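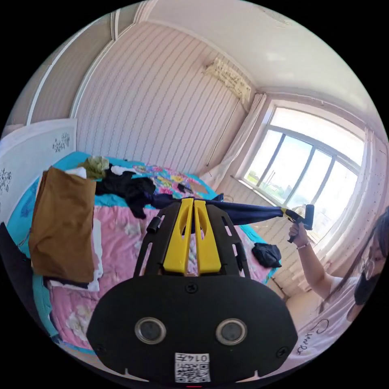

Home | Builds | Opinion | Parts bin | Forum | About

Laundry is the best thing you can build for

I have spent the whole winter trying to get a home-made arm to fold clothes, and I want to argue that everyone with a soldering iron and a spare corner should do the same. Forget the line follower. Forget the arm that stacks coloured blocks. Go and get a pile of washing.

My own pile lives in the Prurnbridge shared workshop, on a bench between the lathe and the sink, and it has taught me more in one season than all my earlier projects put together. The arm is called Lonum. It has two grippers, a shoulder that squeaks, and 141 printed parts (I know the number because I have reprinted nearly every one of them). On a good evening it can fold a tea towel into something you would put in a drawer. On a bad evening it polishes the bench with it.

Cloth is wonderful stuff to work with because it refuses to be a shape. A block is a block whichever way up it lands. A T-shirt dropped twice makes two different heaps, and the corner you need is underneath in both of them. You can't measure it once and write the numbers down, which is how I had built everything up to then. My first program had a table of positions in it. It lasted one towel.

So you start watching how people do it, and this is the part I would most like to talk you into. Hold a pair of simple two-finger grippers in your own hands and try to fold something with them. Don't power anything. Don't write any code. Just pinch and pull for an evening, with the same fingers you mean to bolt on the arm. You will find out very quickly what your clever design can't do! I was sure my fingers were fine, and then I couldn't pick up the hem of a pillowcase with them, me, with a working brain and two good eyes. I redrew them the same night.

Two people are better still. One holds, one pulls, and you begin to notice how much of folding is keeping things tight. We lay a shirt flat almost without looking, because the far hand is always giving a little tug. 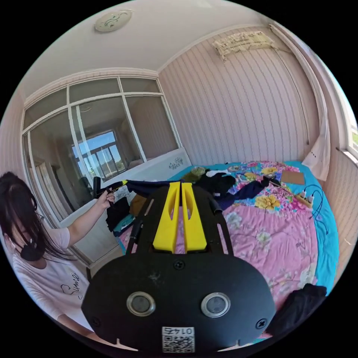
Tension is the thing I had missed completely. I had been thinking about folding as a set of moves, up, over and down, when half the work is the quiet pull between one hand and the other. Once I gave Lonum a bit of slack in the wrist and let it feel for the pull, the wrinkles began to go. I jumped about so much that somebody came over from the lathe to see if I'd hurt myself.

Now for the side of this where I expect to be told off. Plenty of makers think the home is the wrong place to start, that you should get it right on a clear bench under good lamps and bring it home at the end. I think that's backwards. A clear bench is a kindness to the robot and it teaches you bad habits. Beds are soft, so everything you press sinks. Quilts have patterns on them, and a camera that found a navy jumper against grey rubber matting with no trouble at all gets very confused by a field of printed flowers. The sun comes round at four o'clock and half your picture goes white. You can meet all of this in the first week or in the last, and I would much sooner meet it while the brackets are still cheap to change.

We tried it properly in March, in the spare room of a member's house, with Lonum's fingers off the arm and in our hands. I came away with 16 changes on my list. Only 2 of them were to do with code. The rest were things like a screw head that snagged on knitwear, and a handle that made my wrist ache after ten minutes, and a camera mounted so low that the cloth hid the very corner it was meant to be looking at.
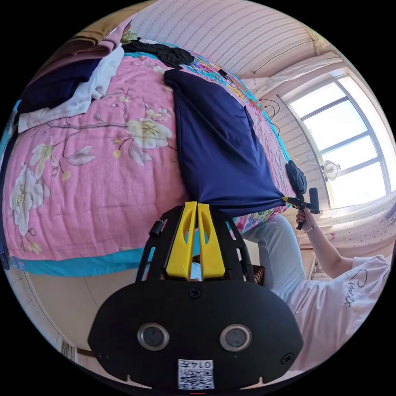
Corners deserve an essay to themselves. If you have a corner, you have nearly everything, as the next one is only an edge away and you can slide along until you get there. If you have grabbed the middle, you have a tent. I now reckon that a machine which could do nothing except find one corner of any piece of cloth, every time, and hold it up for you, would be worth having in the house. My mum says the same about people and duvet covers.

There is also the matter of money, and I'll be quick. Our friends at the Linberg workshop bought a ready-made arm from Tomaszewski, and it is a lovely smooth thing, and I'm jealous of it. Ours was built from second-hand motors and a bed frame. Theirs is far more accurate. But cloth doesn't care much for accuracy, as it moves a finger's width when you breathe on it, and this is a job where a wobbly arm with good soft fingers can keep up with a posh one. How many robot jobs can you say that about?

I don't think I will have a laundry robot this year, or next. I'm not building it for the spare time it'll save me, which at present stands at minus one winter. I'm building it since I look at a heap of jumpers now and see a really good problem, one that turns up fresh every week and costs nothing. Towels first, if you're asking. Leave fitted sheets alone until you feel strong.

Comments (4)

solderfume: Tried the gripper-in-the-hand thing with my kids after reading this. They beat me at socks. What did you line the fingertips with in the end?

Reply from author: Strips cut from a bicycle inner tube, rough side out. Change them when they go shiny.

pegbag: Disagree about the clear bench. I needed one thing to work before I could face the bedroom. Took me 8 goes to get a flannel folded and I'd have given up otherwise.

M3_washer: More on the wrist please. Is it a spring or are you doing it with the motor current?

We use cookies to remember your settings and count visits. Accept | Manage choices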